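Toallas dobladas sin prisas, o cómo pasamos el mes de octubre

Con el cambio de tiempo vuelve a la hoja de Mirier el asunto de los armarios, y este mes toca hablar de las toallas, que parecen poca cosa y luego ocupan media casa. Lo primero, y perdonad que insista tanto, es buscar una mesa despejada de verdad, porque doblar sobre la cama es doblar dos veces.
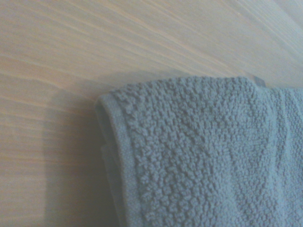 A mí me gusta la madera clara para esto, quizá por costumbre, quizá porque en casa de mi madre se hacía todo en la mesa de pino - la plancha, los deberes, las empanadillas. Se extiende la toalla, se alisa con la palma y se pliega a lo largo, con calma, que el rizo agradece que no lo aprieten.

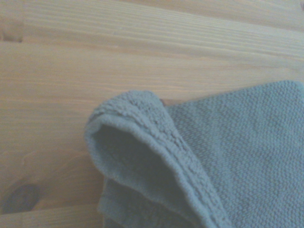

Después se dobla otra vez y se repasan las esquinas con los dedos. En la recogida solidaria de Grulto entregamos 518 toallas así dobladas, y os aseguro que al final las manos iban solas.

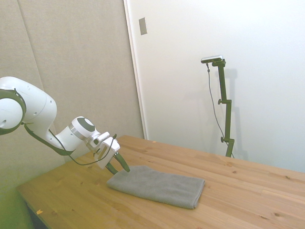

¿Conviene guardarlas enrolladas o planas? Planas si el estante es hondo, enrolladas si es estrecho y alto; lo importante es que estén bien secas antes de guardarlas.

Y un último consejo, ya que estamos: dejad el lomo del pliegue hacia fuera, que así se saca una sin desbaratar el montón.
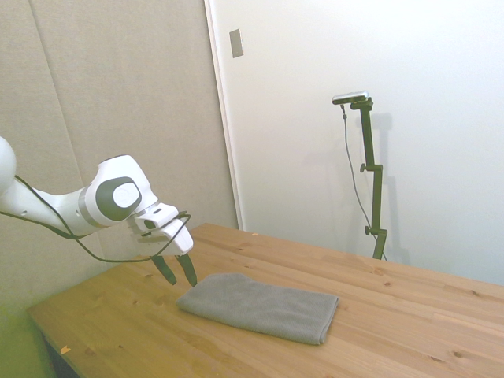 Una lectora de Bestton nos escribe que ella pone siempre las recién lavadas debajo de la pila, para que se gasten todas por igual, y que desde entonces le duran bastante más.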